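Istis Is Awake Again, and I Stayed Up for It

I was supposed to be in bed by ten last night. Instead I was at my kitchen table with a cold cup of tea, refreshing the mission page for Istis like a kid waiting for a snow day. A little before midnight the update finally popped up, and it was the good kind. The spacecraft has called home!

If you haven't been following along, Istis is the small orbiter that's on its way to Tasasier, a lumpy little asteroid that most people have never heard of (I hadn't either until I started writing this blog). It went into its long sleep back in March to save power, with nearly everything on board switched off except a heater, a clock and one receiver. Last night was wake-up night.

The first signal came in at the Eltodton ground station, and it was 19 minutes late. I can tell you those were not fun minutes on my end, and I only write about this stuff. Lorna Bañez was running the night shift at the station, and when I got her on the phone this morning she still sounded wound up.

"We had the dish pointed at the right spot and we had the right frequency, so there was nothing to do but stare at a flat line," she told me. "Then there was a bump in the line. Somebody grabbed my arm so hard I have a bruise."

The delay came down to the spacecraft's clock, which drifted a bit more than expected during the sleep. Solange Gill, the flight director, says her team can fix that with a short set of commands later this week. She doesn't expect it to happen again, and there's only one more sleep on the schedule anyhow. 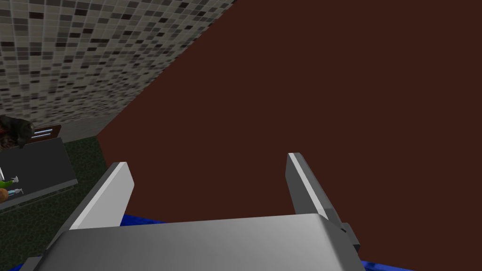
So how is Istis doing? Pretty well, from what I hear. The batteries held up, the solar panels are making power, and the main antenna swung around to Earth on its own. One of the star trackers – those are the little cameras it uses to figure out which way it's facing – came back with more noise than the team would like. There's a second one on board, and that one looks fine, so they'll lean on it while Szabolcs Halász and his group go through the data.

The next big date is the approach burn. After that the orbiter will drop in behind Tasasier and follow it for 333 days, mapping the surface and measuring how its gravity tugs on the spacecraft. The asteroid is only around 2000 feet across, so that tug is going to be awfully weak. Faustino Espinoza, who works on the mapping plan, told me you could jump off the thing if you had decent knees. (I don't have decent knees, but I'd give it a try.)

The first pictures should show Tasasier as a single dot, and I plan to be very excited about that dot. The team says they'll post the raw versions the same day they come down, before anybody cleans them up, and I'll put the link here as soon as I have it.

Dennis Rowbotham wrote in to ask if the spacecraft can be seen from a backyard. Sorry, Dennis, it's much too small and too far away, even with that nice new telescope of yours. I'll have more after the clock fix goes up.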